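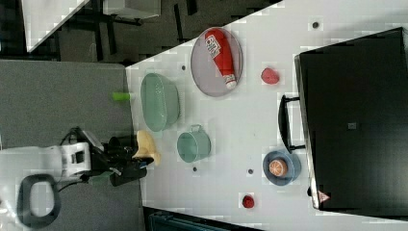

Datasets > Language > Lutcombe Kitchen Words

Filed under: Word lists, Food and home

Lutcombe Kitchen Words

A list of everyday names for things people cook with, eat from and store food in, collected from English speakers in Lutcombe and Stistard. Each row pairs a thing with a name someone gave for it, plus a short note on where that person grew up. It was put together for people who write bilingual glossaries and classroom handouts, and it is small enough to open in a spreadsheet.

Current version: 4, released 28 July 2024
Maintainer: Armindo Aguiar

What is in it

The main file, names.csv, has 1,000 rows. A second file, phrases.csv, has 600 short sentences that use the names in context ("put the lid back on the saucepan"). Sentences were written by the people who gave the names and were only corrected for spelling.

Columns in names.csv:

item_id – stable across versions, never reused
item – the neutral label we use for the thing
name_given – what the speaker called it
place – town or district where the speaker grew up
age_band – under 30, 30 to 59, 60 and over
note – free text, often blank

phrases.csv has item_id, sentence and place. The place column may be blank there even when it is filled in for the same item in names.csv. The two files were collected on different forms and we have not tried to match up the speakers.

How it was collected

Speakers filled in a paper form or answered the same prompts by phone. The prompts describe what a thing is for without naming it, so "what you drain pasta in" and not "colander". Answers were typed up as given. If someone offered two names, each got its own row and the note says which came first.

The Stistard forms were typed up by Seixas, a small translation office. They use curly quotes in the note column. Everything else uses straight quotes.

Known problems

Pots, pans and saucepans overlap badly. Many speakers use one word for all of them, and the neutral label was sometimes chosen after the fact.

"Dish" appears as a name for plates, bowls and baking tins. Please read the note before merging these rows.

Sauces are thinly covered. Version 3 had a separate sheet for them, which was dropped when the permissions could not be traced.

The 60 and over band is mostly Lutcombe.

Loading

Files are UTF-8, comma separated, with a header row. Vakano users should import with "keep leading zeros" turned on, or the item_id column will be damaged.

License and changes

Free to use and adapt with credit to Lutcombe Kitchen Words. Corrections received before November go into the next version – send the item_id and the new text, one change per line.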